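作業ノート　Nornell班
7月　記入：ロザリンド・ペニントン
読了目安：7分

午後の続き。午前に決めたとおり、題材はボトルの持ち替えに絞る。机に立てた状態から右手で取り、左手に渡し、向きを変えて机に戻すまでを一本とする。蓋の開け閉めは今期の課題から外した。発表会の審査表では「両手の協調」と「再現性」に点が付くが、開閉そのものに加点はない。前回は蓋まで欲張って、どちらも中途半端なまま発表日になった。

机の上は対象物のほかに何も置かない。工具とメモはワゴンに下げる。始める前に両手首のバンドを締め直し、左右のコントローラーの向きを確認すること。バンドが緩いと前腕を返したときにモジュールだけ遅れて回り、手首の角度がずれたまま記録に残る。再生すれば気づくが、撮っている本人にはまず分からない。

ケーブルは肘の外側に逃がす。内側に回すと、両手を近づけたときに反対側のコントローラーに引っかかる。先週はこれで一度抜けて、復帰の手順を最初からやり直した。

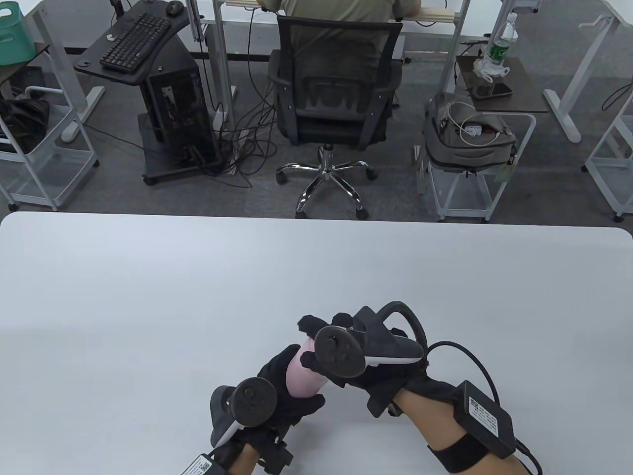
持ち方は「下から支える手」と「上から添える手」をはっきり分けることにした。両方の手で横から挟むと、渡す瞬間にどちらが荷重を受けているのか、後でデータを見ても判断がつかない。アーム側で再生すると両方の爪が同時に開く箇所が出てくる。シミュレーター上でも落ちるし、実機ならもちろん落ちる。

渡しの順序は次のように固定する。

・受ける手が先に触れる
・受ける手が閉じきるまで、渡す手は緩めない
・ひと呼吸おいて渡す手を離す
・渡す手を横に抜いてから次の動作に入る

三つ目の「ひと呼吸」は人によって長さがばらつく。秒数で揃えようという意見もあったが、数えながらやると肩に力が入って動きが硬くなる。今回は各自の感覚に任せて、離すのが早すぎるものだけ後で外す。外す基準はSkivelの設定メモに書いた。閾値を変えたらそこに一行足しておいてほしい。口頭で言われても次の週には忘れている。

Skivelの調子はおおむねよい。保存ボタンを押してから一覧に出るまで少し間があり、その間にもう一度押すと同じ記録が2件できる。今日も2回やった。消すのは新しいほう。古いほうを消すとラベルだけ残って、集計のときに空の行として数えられる。表示の更新を早くできないかBoveo班に聞いたところ、向こうは保存後に画面を手で更新しているとのこと。それで済むなら直さなくてもいい気がする。 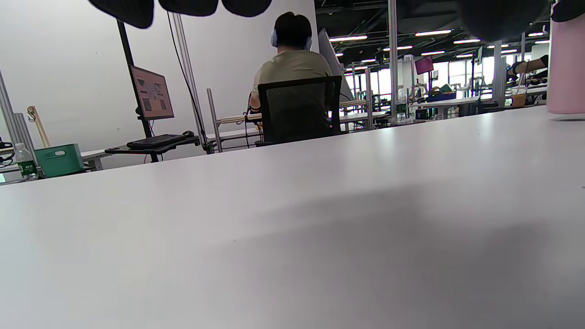 視点の話。手元のカメラは物に近づくと視野のほとんどが対象物と自分の指で埋まる。把持の直前はそれで困らないが、置く場所を探す段階では机の面が入っていないと学習の手がかりが乏しい。対策として、下ろし始める前に手首を少し起こし、机の面を一度映してから下ろすことにした。動きとしてはやや不自然で、最初は忘れる。慣れれば体が覚える程度のもの。

背景はそのままでいく。一度は衝立を立てて隠す案を試したが、隠した環境だけで学習させたモデルは衝立を外したとたんに把持位置がふらついた。発表会の会場は人も通るし照明も違う。普段の作業場で人が座ったり動いたりしている中で撮ったほうが後で楽だと思う。ただし机に手を伸ばすのは撮影者だけにする。他の人の手が写ると、ラベル付けの段階で左右の区別が崩れる。

照明は少し強い。白い天板が飛び気味で、物の影が薄くなる。露出を下げると今度は黒い手袋がつぶれて、指の境目が見えにくい。どちらを取るかで意見が割れたまま。私は天板が飛むほうがまだましだと考えている。指の位置が読めないと把持の判定ができない。次回、同じ動きを両方の設定で撮って比べる。

ボトルを選んだ理由も残しておく。前期に使っていたのは紙箱で、角があるぶん姿勢の推定は簡単だったが、何度も掴むうちに角がつぶれて、期末には初めの頃のデータと形が合わなくなった。ボトルなら形が変わらない。代わりに丸いので、軸まわりの向きが分かりにくい。蓋の横の出っ張りを目印にして、開始時は必ず撮影者から見て左に向ける。終了時の向きは自由。

掴む高さも決めた。蓋の側面に指をかけるのを「上持ち」、胴を包むのを「胴持ち」と呼ぶ。上持ちは指が浅くなりがちで、傾けたときに滑りやすい。胴持ちは安定するが、アームの爪では開きがぎりぎりになる。両方を同じ割合で撮り、ファイル名に持ち方を入れる。略号は班で統一済みなので、各自で新しい略号を作らないこと。

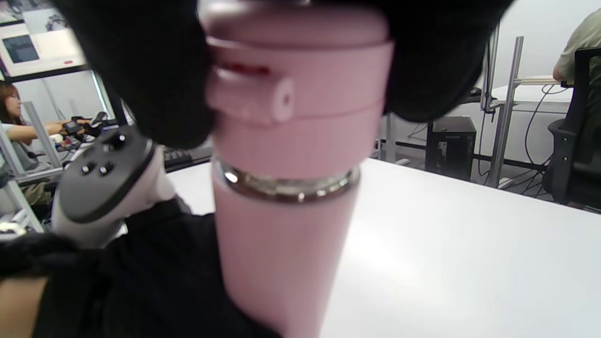 困ったこと

位置の原点がずれる。休憩を挟んで再開すると、机の高さが休憩前と合わない。ゼロ合わせを省いたときに起きるのは確かだが、合わせた後でも一度起きた。手袋を外して机に置き、そのままはめ直したのが怪しい。今のところ、手袋を外したら必ず合わせ直す運用にしている。手間は12分を超えることもあるので、休憩の回数を減らすほうに倒したくなるが、疲れた手で撮ったものは動きが雑になって結局使えない。

もう一つ、指の曲げ量の読み取りが左右で違う。同じ握り方をしても左が浅く出る。手袋の個体差か、校正のときに私が左手を握りきっていないのか、まだ切り分けていない。別の人がはめても同じなら手袋のほう。次の回の最初に交代して確かめる。

学習側は古いデータと新しいデータを混ぜた版と、新しいものだけの版を並べて回している。混ぜた版は受け取りが早い。新しいものだけの版は遅いが、渡す手が残ってくれる。見た目には後者のほうが人の動きに近い。評価の点数がどう出るかは来週の打ち合わせまでに揃える。

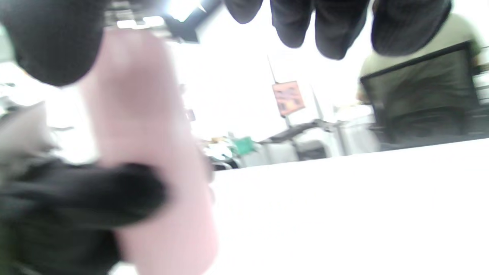

カスターニョ（Castaño）からは、ひと呼吸の長さを各自任せにすると、学習した動きが平均をとって中途半端なところで手を緩めるのではないか、と言われた。班の中で長い人と短い人を混ぜるより、まず一人分だけで学習させて様子を見てはどうか、とも。

一理ある。一人分だけ抜き出すのはファイル名に撮影者の記号が入っているからすぐできる。混ぜた場合と比べて、離すタイミングの分布がどう違うかを出してみる。ただ、発表会では操作者を入れ替えたときの安定も見られるので、最終的に一人分で出すつもりはない。

部屋の使い方について。303は夕方から別の授業が入る。機材の片付けはその前に済ませ、手袋は裏返さずに平らにして箱へ。バンドは留めたまましまうと癖がつくので外しておく。コントローラーは充電台に戻し、ランプが点いたのを見てから出る。前回は片方だけ接触が悪く、翌日の頭が充電待ちになった。

次回まで
・左右の手袋を別の人で試す（私と交代する人を決めておく）
・露出二通りの比較
・一人分のデータで学習を一本
・Skivelの重複した記録を消す
・略号の表を印刷して机の脇に貼る
・審査表の「再現性」の細目を先生に確認。開始位置を審査側が動かすのかどうかで、撮り方が変わる

追記。片付けの途中で、開始時のボトルの向きが決めたのと逆になっている記録をいくつか見つけた。後半に固まっている。捨てずに別フォルダに分けた。向き違いへの強さを見るのに使えるかもしれない。

お問い合わせ：Nornell班（303号室）　© Nornell班　無断転載禁止　ページの先頭へ戻る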